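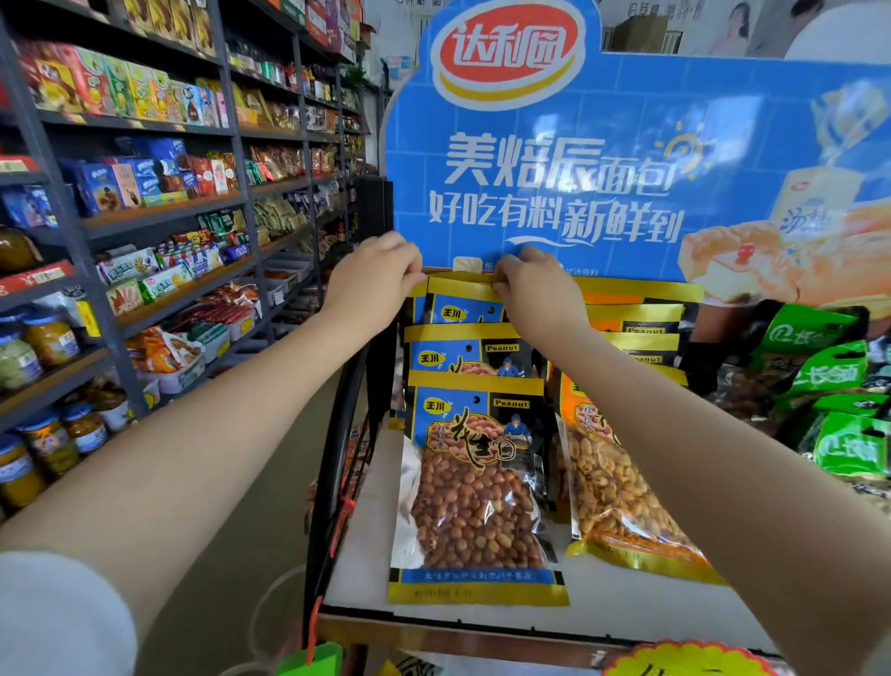

# Shelf Crew, Pretico Snack and Bakery Aisles

Part-time and full-time openings. Posted 11/9/23.

We're hiring people to keep our snack aisles looking great, and we'd love to hear from you if you're the type who straightens a crooked bag on a hook while you're out buying milk. (We know you exist. Several of you already work for us!)

Pretico runs small convenience stores, the kind where you can walk from the front door to the back cooler in a few steps. Small stores mean every hook matters. A bag of peanuts hanging backward, or a bread display with nothing under it, gets noticed right away in a space that size. The Shelf Crew looks after all of it: peg racks, bread shelves, the candy by the register, the instant noodles, the drinks, and the promotional boards that go up and come down as brands change their offers.

We carry a lot of imported Chinese snacks and packaged breads, and they're the part of the store our regulars get most excited about. Roasted peanuts, sunflower seeds, filled rolls, seaweed, haw candy, rice crackers. New items come in all the time and you'll be the first to open the cartons.

## What the job is like

You start a shift by walking the aisle with the store sheet. The sheet lists every hook and shelf position and what belongs there. You look for gaps, bags in the wrong spot, torn hang holes, faded price tags and anything close to its date. Then you go to the back, pull what you need, and get going.

Most of the hanging stock is bagged nuts and seeds, and there's a knack to it. A full bag of peanuts is heavier than it looks, and all the weight hangs from one punched hole in the header. Use two hands on the top strip when you lift one off or put one on, and slide it straight along the prong. If you yank from one corner the hole rips, and then the bag can't hang and we have to move it to the flat shelf. New crew members usually tear one or two in their first week. It's fine. Tell the shift lead and carry on.

Other regular tasks:

- Rotate stock so the oldest date is at the front of each hook
- Face every bag forward, label up, with the window showing if it has one
- Check the printed date on each bag of bread, every shift
- Match shelf tags to products, including ones labeled mostly in Chinese
- Set up display boards and take them down when an offer ends
- Break down cartons and flatten them for pickup
- Wipe racks, prongs and shelf edges
- Help customers find things, and tell them what's good

That last one takes up more of the shift than people expect. Customers ask which peanuts are the crunchy ones. They ask which roll has the jam in it. They want to know if the spicy version is really spicy. We encourage the crew to try things (there's a tasting drawer in the break room, refilled when new products land) so you can give a real answer.

## Where you'd be working

We have openings at two stores right now.

**Fondach.** Our busiest location, close to the bus station. The snack aisle here was rebuilt in October with new peg racks, and it's longer than it used to be, with 43 hanging positions on the main wall. Mornings are fast. Commuters want bread and a drink and they want to leave, so the bread section needs to be finished before the first rush.

**Lenz.** Smaller and quieter, with lots of families and students in the afternoon. There are 31 hanging positions, a big candy section, and a very loyal group of shoppers who will tell you at once if their favorite sunflower seeds have been moved. The Lenz crew is tiny, so you'll get to do a bit of everything, including ordering once you've settled in.

Please tell us which store you prefer. If you'd be happy at either one, say that too, as it makes scheduling easier. The two stores are a short bus ride apart and we cover the fare if we ask you to switch for a day.

## Hours

Part-time is two to four shifts a week. Full-time is five. Shifts come in three shapes:

- **Early:** 5:30 a.m. to 10:30 a.m., mostly bread, drinks and deliveries
- **Midday:** 10:00 a.m. to 6:00 p.m. with a paid meal break, a mix of stocking and customers
- **Late:** 5:00 p.m. to 10:00 p.m., mostly hanging racks, cleaning and display changes

We post the schedule two weeks ahead and we work hard not to change it. You can swap with someone on the same crew as long as the shift lead knows by the evening before. Part-time crew can pick whichever shape suits them and stay on it. We have people who only work earlies and would be heartbroken to do anything else, and there's a late-shift group that feels exactly the same way about lates.

## Who we're looking for

You don't need store experience. We'd much sooner teach a careful, friendly person how to run a peg rack than the other way around. You should be at least 18, able to stand and walk for a full shift, and able to lift a carton of bagged nuts from the floor to a cart. There's a step stool for the top hooks and a kneeling pad for the bottom ones, and the crew shares the heavy lifting on delivery days.

You'll need everyday English for talking with customers and reading the store sheet. Reading Chinese is a big help and we're very glad to have it on the team, but it isn't required. Plenty of our crew learned to recognize the products by color and shape first and picked up the characters as they went along. 花生 is peanuts. There, you've started!

A few things that tend to make people good at this work:

You notice small differences. Two bags from the same brand can have the same blue header and hold different flavors, and they need to end up on different hooks.

You like finishing a section before starting the next. Half-stocked racks in four places are harder on everybody than one finished rack and three untouched ones.

You're comfortable being interrupted. Someone will need help finding the red bean rolls just as you've got both hands full. The customer comes first and the peanuts can wait.

## Training

Your first 8 shifts are paid training, at the same rate as everyone else. You'll be paired with one experienced crew member the whole time so you aren't hearing different advice from different people.

Shifts one and two are walking the aisles, learning the sheet and hanging stock. Three and four are bread: dates, rotation, what to pull and where it goes. Five is deliveries and the back room. Six is displays, including how to assemble a board and fasten it to the rack so it doesn't lean. Seven is the register, only enough to step in when the line gets long. On the eighth you run a section by yourself with your partner nearby, and afterward you sit down together and talk over how it went. If you'd like another shift or two with a partner after that, ask. Lots of people do.

We also hold a display workshop in the Fondach back room when a new season's boards arrive. It's optional, it's paid, and it's a really good time. There are usually buns.

## Pay and extras

Pay is by the hour and starts above the local minimum, with the exact rate for each store listed on the application form so you can see it before you fill anything in. There's a raise after six months and another at one year. On top of that you get:

- A staff discount on everything in the store, from your first day
- A work shirt and apron (wear any plain, comfortable pants and closed shoes)
- Paid meal break on shifts over six hours
- Paid sick time for both part-time and full-time crew
- A $1000 bonus after one full year on the crew, paid in full for full-time and by share of hours for part-time
- First pick of the short-dated bread at the end of the day

If you want to move up, there's room. Shift leads come from the crew, and so do the people who choose what we stock. Two of the snacks on the Fondach wall this fall were suggested by crew members who wrote them on the wish list next to the break room fridge.

## How to apply

Pick up a form at the counter in either store, or fill out the same one on the Pretico page at Trudari, the job board we use for all our openings. It takes a few minutes. We ask for your contact details, the store and shifts you'd like, when you could start, and a short answer to this question: *What's a snack you think more people should try, and why?*

Please don't worry about writing something clever. A couple of sentences is plenty, and any snack from anywhere is fine. We read every one, and we've discovered some wonderful things that way (the frozen-grape people have won us over).

No resume needed, though you're welcome to attach one. If you've applied before, please apply again. We've hired people on their second and third try when the right shift opened up.

After that we'll call or email to set up a visit. It lasts 45 minutes and takes place in the store. You'll chat with a shift lead, walk the aisle together and try restocking a short section of rack so you can feel what the work is like. Wear something you can crouch in. Bring your questions, especially about the schedule.

If you need an adjustment for the visit or for the job itself, such as a seated task option, a quieter time of day or written instructions, tell us on the form or at the counter and we'll set it up with you.

We're filling these spots as we meet people, and the early shift at Fondach is the one we need most. Forms left at the counter go into the blue folder by the register.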